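Das Pegel

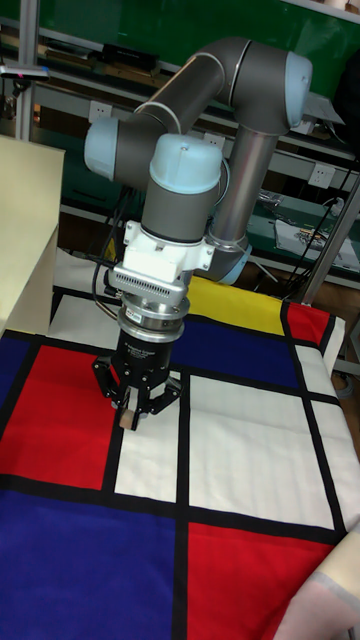
Die Messstelle Butska lag am Unterlauf, 986 Meter oberhalb der Schleuse, und bestand aus einem Lattenpegel, einem Schwimmerschacht und einem Häuschen mit Blechdach. Der neue Beobachter übernahm sie im Oktober. Zur Übergabe gehörten zwei Schlüssel, ein Ordner mit der Dienstanweisung und ein Karton mit den Pegelbüchern seiner Vorgängerin. Die Vorgängerin selbst war nicht anwesend. Sie war im Sommer nach Tiltimbridge gezogen und hatte eine Postanschrift hinterlassen.

Die Dienstanweisung sah eine Ablesung täglich um 7 Uhr vor. Abzulesen war auf den Zentimeter, bei Wellengang als Mittel aus höchstem und niedrigstem Stand. Bemerkungen waren in die letzte Spalte einzutragen, zulässig waren Eis, Treibgut, Krautwuchs und Rückstau. Der Beobachter hielt sich daran. Im ersten Monat schrieb er keine einzige Bemerkung.

Im November verlangte das Ingenieurbüro Gunawan eine Prüfung der alten Reihe. Es ging um die Bemessung eines Durchlasses, und die Werte der Messstelle passten nicht zu denen des Oberpegels Nonov. Bei gleichem Abfluss lag Butska zu hoch, und zwar immer um acht Zentimeter. Das Büro vermutete eine Setzung der Latte und bat um Nachmessung.

Er nivellierte vom Festpunkt an der Schleusenmauer aus, hin und zurück. Der Schleifenschluss betrug zwei Millimeter. Der Pegelnullpunkt lag dort, wo er nach dem Stammblatt liegen sollte. Er wiederholte die Messung am folgenden Morgen bei bedecktem Himmel und kam zum selben Ergebnis. Die Latte hatte sich nicht bewegt.

Daraufhin nahm er sich die Bücher vor. Sie waren mit Bleistift geführt, in einer kleinen, aufrechten Schrift, die sich über die Jahre kaum änderte. Der Versatz begann im Jahr 2000, in einer Märzwoche, von einem Morgen zum nächsten. Am Tag davor stand in der Bemerkungsspalte: Krautwuchs. Im März gab es keinen Krautwuchs. Der Eintrag war nicht radiert und nicht überschrieben.

Er prüfte die Schreibstreifen des Schwimmers, soweit sie erhalten waren. Der Schwimmer zeigte den Versatz nicht. Das bedeutete, dass die Vorgängerin von diesem Morgen an zu jeder Ablesung acht Zentimeter addiert hatte, im Kopf, vor dem Eintragen, ohne Ausnahme, auch an Feiertagen und bei Hochwasser. Eine Vertretung war einmal für eine Woche eingesprungen. In dieser Woche stimmten die Werte.

Er schrieb ihr einen Brief. Darin nannte er den Beginn des Versatzes, den Betrag und das Ergebnis des Nivellements und bat um Auskunft über die Ursache. Er legte einen frankierten Rückumschlag bei.

Die Antwort kam im Dezember. Sie bestand aus einem Blatt, liniert, mit Bleistift beschrieben. An jenem Morgen, schrieb sie, habe sie das Haus ihrer Eltern am linken Ufer räumen lassen. Für die Alarmstufe hätten acht Zentimeter gefehlt, der Fluss sei noch gestiegen, und niemand habe auf ihren Anruf hin kommen wollen. Also habe sie den höheren Wert gemeldet. In der Nacht sei der Keller vollgelaufen. Danach habe sie nicht mehr zurückgekonnt, ein Sprung nach unten wäre aufgefallen. Sie habe vorgehabt, ihn bei der nächsten Erneuerung der Latte zu beseitigen. Die Latte sei nicht erneuert worden. Am Ende des Blattes fragte sie, ob das Dach des Häuschens dicht sei.

Er heftete den Brief nicht ab. Er legte ihn in das Pegelbuch vom März und stellte das Buch in den Karton zurück. Dann verfasste er die Mitteilung an das Büro Gunawan. Als Ursache gab er einen systematischen Ablesefehler an, als Korrektur minus acht Zentimeter für den gesamten Zeitraum, ausgenommen die Woche der Vertretung. Der Text hatte eine halbe Seite. Im Feld für Erläuterungen stand: keine.

Am nächsten Morgen ging er um 7 Uhr zur Latte. Der Fluss führte wenig Wasser, am Rand hatte sich eine dünne Eisdecke gebildet. Er las ab, wartete eine Minute und las noch einmal ab. In die Bemerkungsspalte trug er Randeis ein. Darunter war noch Platz, und er schrieb: Dach dicht.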